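Spent the day at the Sisum open day yesterday. I work in packaging, and my manager wanted to know if hand-held grippers were worth a look for us. Posting my notes as a thread so I don't have to type them up twice.

Check-in was quick. You get a badge, sign a form, leave your bag in a locker. There were 18 of us in my group. Fathima Uddin took us through to the main floor, where people were at their desks doing their normal work.

The idea is simple enough. You hold the gripper in your own hand and do the job with it. It has a camera on it, and what it records is used to train a robot arm later. You don't drive the arm at all during this part.

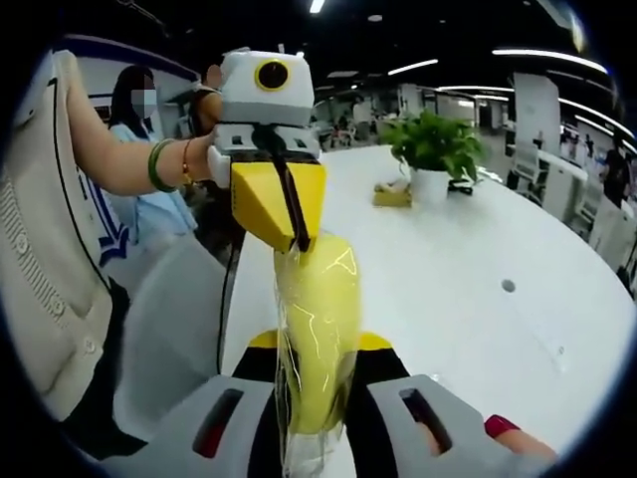
Passing something from one gripper to another is harder than you'd think. Both people have to agree on who lets go and when. Fathima said new people talk to each other the whole time, and after a week or so they stop needing to.

Plastic film is what I came to ask about. In our plant we have a lot of soft items in clear bags, and the arms we tried in February could not deal with them. The bag shines, the edges move, and the suction cups lose their seal.

Bheki Molefe took that question. His answer was that they don't try to clean up the problem. They want the shiny bags and the creases in the recordings, under ordinary office lights, so the arm learns with them in there.

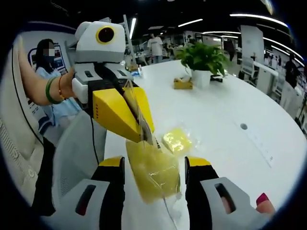

He also said the approach matters more than the squeeze. If you come in too flat you push the bag along. If you come in steep you can get the tips down on both sides of what's inside. I wrote that down because it matches what our packers do with their fingers.

I asked how many recordings they need for one task. For the bagged items they have 1,282 so far. He would not say if that was enough. He said it depends on how the arm does on bags it hasn't seen, and that test is still coming.

Each recording is short, roughly 10 seconds if it goes well. The ones that go badly are kept too, in a separate folder. They get looked at every Friday.

Visitors could have a turn. I signed up. The grip is heavier than it looks and my wrist was tired pretty fast. I had trouble judging how far apart the tips were when I wasn't looking right at them.

Got the hang of it by my third try. A sponge is forgiving. You can grab it badly and still lift it. I would want to see the same thing with something stiff before I told anyone at work to spend money.

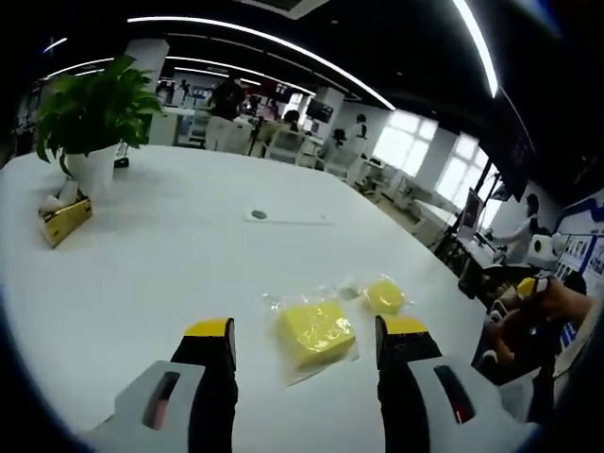 Annatjie Rampersad: Did they say anything about bags with air in them? Ours come off the line puffed up and that's where we lose most of our picks.

Good question, and I did ask. They have done a few but not as a proper set. Bheki took my email and said he'd let me know when they start on those. I'll post it here if I hear back.

Lunch was sandwiches. Parking is a problem, so if you go to the next one take the bus. The 2 stops right outside the gate.

The afternoon was loose objects, no bags. I preferred this part. It moved faster and there was more time for questions between tries.

Round things are their own subject. Pravesh Modise from Naidoo was in my group and asked if a ball was too easy, given that it's the same from every side. The answer was that it's easy to close on and hard to put down, because it rolls when you let go. They want a clean release as much as a clean pick.

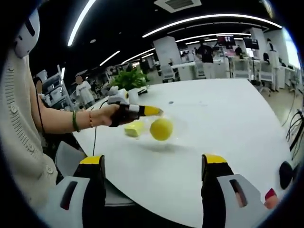
Afternoon session at Sisum: tennis ball and sponge block on the big table.

Cost came up at the end. No price list yet. They will lend a pair of grippers to companies that agree to share their recordings, and there's a form for that. I took one. Our legal people will have opinions about cameras on the packing floor.

What I'm telling my manager: worth a second visit, with a box of our own products. Too early to order anything. The people were straight about what they haven't tested, and I got more out of that than I did from the slides.

Next open day is in February. Sign-up is by email and the groups are small, so get in early if you want a turn with the grippers.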